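Wijesinghe library sale turns up a missing Gromis novel
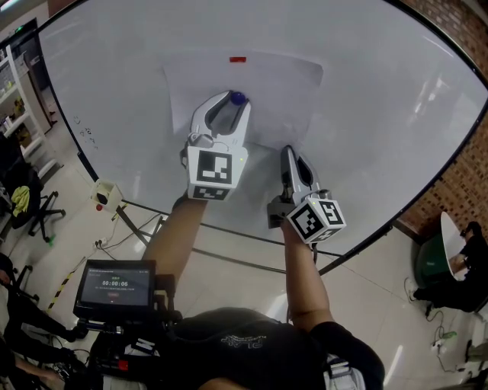
May 28, 2019

I've been writing this little books column long enough to know that when somebody calls and says they found a rare book in a box, I should finish my lunch first. Nine times in ten it's a book club edition with a nice jacket. So when Laimutė Sakalauskas called me from the Wijesinghe Library and said she had the second volume of The Salt Road sitting on her desk, I said that's great, and I took another bite of my sandwich.

Then she read me the title page over the phone and I drove over there.

If you don't know The Salt Road, you're in good company, so let me back up. It's a family novel in three volumes, put out by the Gromis Press, which was a tiny outfit that ran out of two rooms over a hardware store here in town and closed for good before I was born. The author signed herself D. Matei. Gromis printed 200 copies of each volume and sold them mostly by mail. Volume one is easy enough to find if you're patient (I have one, with a coffee ring on the cover that was there when I bought it). Volume three shows up every few years. Volume two, as far as any of the local collectors could tell, had never shown up at all. The story that always went around was that a pipe burst over the stockroom and took the whole printing with it, and people just read one and three and guessed at the middle.

I've guessed at the middle plenty. At the end of the first book the older sister gets on a ferry with the family's money sewn into her coat, and at the start of the third book she's back, she's broke, and she won't speak to her brother. I was on the side of the brother for years. I may have to apologize to the sister.

The copy at Wijesinghe came in with a donation for the spring book sale, 26 boxes out of a house on Ferrier Street. Laimutė was pricing the paperbacks. She told me she had already put a one dollar sticker on it and set it on the cart with the westerns, and then she went back for it a few minutes later when the name of the press finally clicked. The sticker is still on there. She's afraid to peel it off until a conservator has had a look, and I think she's right.

So what does it look like? It's a plain thing. Gray cloth, no jacket, title stamped on the spine in letters so rubbed you have to tilt it to read them. The text runs 90 pages shorter than volume one, which surprised me, and there's a printed slip pasted inside the back cover apologizing to subscribers for the delay. No mention of a pipe. The pages are clean except for one chapter near the end where somebody has gone through in pencil and fixed the commas. They weren't wrong about the commas.

I got to sit with it for an hour in the staff room, with the door closed and my hands washed, and I read the ferry chapter straight through. I'm not going to spoil it. I'll only say that the coat matters a lot more than I thought it did, and that there's a dinner scene with a boiled fish that made me laugh out loud, and somebody stuck their head in to see if I was okay.

Now, the good part for the rest of you. The D in D. Matei stood for Despina, and Despina Matei's papers have been with her niece, Brândușa Roman, all this time. I called Ms. Roman on Friday's list of people to bother - my list, I keep one taped to the fridge - and she could not have been nicer about it. She knew the book had been printed because her aunt used to complain about the cover. She didn't have a copy herself. Her aunt gave hers away to somebody on a train, and apparently regretted it for the rest of her life, though not enough to ever describe the person.

"She said it was the best of the three and that it had the worst luck," Ms. Roman told me. She also said she'd love to see all three back in print, together, and that she has said as much to Dindance, the small publisher across the river that did those nice reissues of the Zupan stories a couple of years back.

Dragica Zupan runs the reissue list at Dindance (and yes, the stories were her grandfather's, she gets asked a lot). She confirmed they're talking. There's no contract yet and she was careful to say so, twice. What they'd like to do is one fat paperback with all three volumes in it, a short introduction, and the original chapter headings, which were set in a funny narrow type that Gromis used on everything including its invoices. They would work from scans of the Wijesinghe copy for the middle part. If it all goes the way she hopes, she's thinking a first run bigger than anything Gromis ever managed, at a price of 20 dollars or under. I told her I'd buy two and she wrote it down.

I asked if they'd keep the pencil corrections. She laughed and said they'd have to look at them first.

As for who actually owned the book, that's a bit of a puzzle. The house on Ferrier Street belonged to a retired schoolteacher who passed away over the winter, and the family didn't know she had it or where it came from. They've told the library to keep it, in writing, which I thought was generous. There's a bookplate on the inside front cover, but it's from a Wovton lending library, and Wovton is two counties over and hasn't had a lending library in ages. The date stamps on the card behind it stop after only four borrowers. Four! I would love to know who they were and whether they ever got hold of volume three.

Ivan Polishchuk, who has the used bookstore on the corner by the bus station, is the closest thing we have to a Gromis expert. He's been putting together a checklist of everything the press ever issued, including the seed catalogs, and he has had a blank line for this book the whole time. He went over to see it the day after I did. He measured it, he wrote down every word on the slip, and he checked the paper against his volume three under a lamp he brought from home. He says it's right. Same paper, same binder, same crooked little ornament on the last page. I asked him what it would bring at auction and he wouldn't give me a number. He said he'd had a couple of calls already and he wished people would ask him what was in it first.

He also has a new theory about the pipe, and I'm passing it along for what it's worth. He thinks the flood did happen, but later on, and that it got whatever was left unsold. Some copies would have gone out to subscribers before that. So there might be others. If your family was in this area back then and your grandmother liked novels, please go look on the shelves, and in the attic too. Gray cloth, no jacket, rubbed spine. Don't clean it, don't tape it, and for goodness' sake don't put a sticker on it.

The Wijesinghe Library will have the book in the glass case by the front desk once the scanning is done, open to the first page of the ferry chapter. Laimutė is hoping for early summer but the scanner belongs to the county and there's a line for it. In the meantime she's set up a binder at the desk where you can leave a note if you know anything about the Wovton bookplate or about the press itself. There were already a few notes in there when I stopped by. One of them was from a man who used to deliver type to those two rooms over the hardware store, and he says the stairs were terrible.

The book sale itself goes ahead as planned, by the way, and the other boxes from Ferrier Street are all in it. I had a good dig through them, purely as a journalist, and came home with a cookbook and two mysteries. The westerns are still a dollar each. Hardcovers are priced inside the cover, and you should bring your own bag because they ran out last time.

I'll write more when Dindance has something signed. If you've got a copy of volume one you'd be willing to lend them, Dragica Zupan would like to hear from you too, because theirs is missing the map and mine has that coffee ring right on top of the subtitle.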